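The Edict of Nantes: Your Questions, Gathered Up

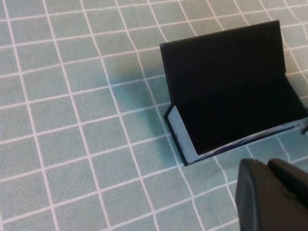 Serpil Ateş
Reading group host and page editor, Wokivia History Circle

Every July, when our group gets to the French kings, my inbox fills up with the same handful of questions. I love getting them (please keep writing!), but I thought it was high time they had a page of their own.

What was the Edict of Nantes?

It was a royal order signed by King Henry IV of France in 1598. It gave the Huguenots, who were French Protestants, the right to worship in certain places, to hold public office and to have their cases heard in special mixed courts. Catholicism stayed the religion of the kingdom, and that part often gets left out when people tell the story.

Wasn't Henry a Protestant himself?

He was, for a good part of his life. He became a Catholic in 1593, which helped him win over Paris and most of the country. People still argue about how sincere he was, and Adeel Bajwa and I have spent more than one long evening on it without getting anywhere.

Did people accept it?

Slowly, and with a lot of grumbling. The high courts, called parlements, had to register the edict before it took hold in their regions, and several of them dragged their feet. The one in Rouen held out for years.

How long did it last?

Until 1685, when Louis XIV canceled it with the Edict of Fontainebleau. The Huguenots had already lost their fortified towns by then — that happened in 1629, under Louis XIII — and a great many families left for the Dutch Republic, England, the German states and farther off.

Where should I start reading?

Start with the text of the edict, in any translation you can find. It's drier than you'd expect, full of bells and burial grounds and who may teach where, but stay with it. Shabnam Kakakhel keeps our longer book list and will gladly send you a copy if you ask at a meeting.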